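Greifer von Hand geführt: Bei Kinnear in Festside lernen die Packerinnen und Packer eine neue Arbeit

Festside, 9. Juni 2026. Wer beim Süßwarenversender Kinnear bisher Überraschungsboxen gepackt hat, der hatte am Abend vor allem eines, nämlich müde Hände. Bis zu 500 Boxen gehen an einem starken Tag hinaus, gefüllt mit Riegeln, Bonbons und Knabberzeug, und jede davon wird nach einer Liste zusammengestellt, die sich jede Woche ändert. Seit dem Frühjahr läuft nun an einer der Linien die Anlage Rerari vom Hersteller Romard mit, und im Haus redet man seitdem in der Kaffeepause über kaum etwas anderes.

Rerari übernimmt vorerst nur die einfachen Sorten, also alles, was fest verpackt ist und sich ordentlich fassen lässt. Für die knisternden, weichen und verdrehten Tütchen, von denen es im Sortiment mehr als genug gibt, fehlt der Maschine noch die Übung. Die bekommt sie von den Leuten, die es können: 6 Beschäftigte aus der Packerei verbringen einen Teil ihrer Schicht damit, Süßigkeiten mit einem handgeführten Greifer aufzunehmen und in Boxen zu legen, wieder und wieder, damit aus den Aufnahmen gelernt werden kann. Sie arbeiten dabei auch außerhalb der Halle, vor wechselnden Hintergründen und auf ganz verschiedenen Unterlagen.

„Am Anfang kam ich mir vor wie mit einer zu großen Grillzange“, erzählt Sihan Meng und lacht. Sie packt seit vielen Jahren bei Kinnear und leitet die kleine Gruppe inzwischen an. „Man merkt erst dabei, was die eigenen Finger alles von allein machen. Bei manchen Tüten musste ich richtig überlegen, wo ich eigentlich immer hinfasse.“

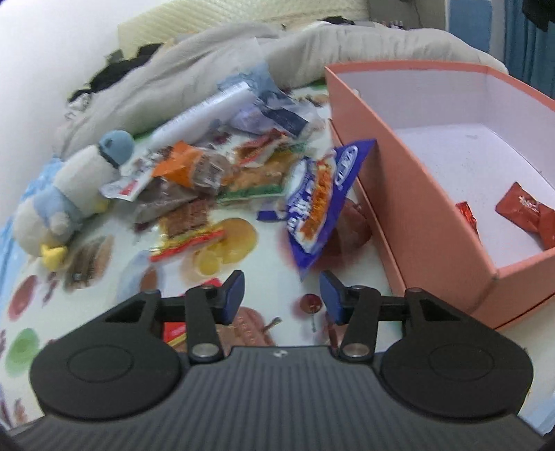

1262 Durchgänge hat die Gruppe bisher aufgezeichnet, und im September soll die zweite Linie dazukommen. Entlassungen seien deswegen nicht geplant, heißt es aus der Betriebsleitung, wohl aber andere Schichtpläne, und gerade die machen manchen im Team noch Kopfzerbrechen. Wer nachmittags die Kinder abholt, möchte schließlich wissen, woran er ist. Meng wünscht sich außerdem, dass das Anlernen der Maschine in die Lohngruppen aufgenommen wird. Darüber wird noch vor den Sommerferien gesprochen, und bis dahin packt die erste Linie weiter wie gewohnt von Hand.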